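Filed under: Consumer Electronics / Trade Shows / Short Papers

3.2 Visitor recall at product launches

We surveyed 600 visitors to the Billham electronics fair in September, nine days after it closed. Each was asked to name the products they had handled.
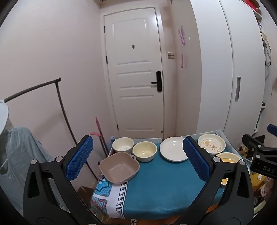 Figure 2. Tabletop with dishes.

Recall was higher at stands that let visitors pick things up. Chaudhary and Ketov both ran such stands. Everyday items, such as the bowls and plates on the teal cloth in Figure 2, were not counted as products.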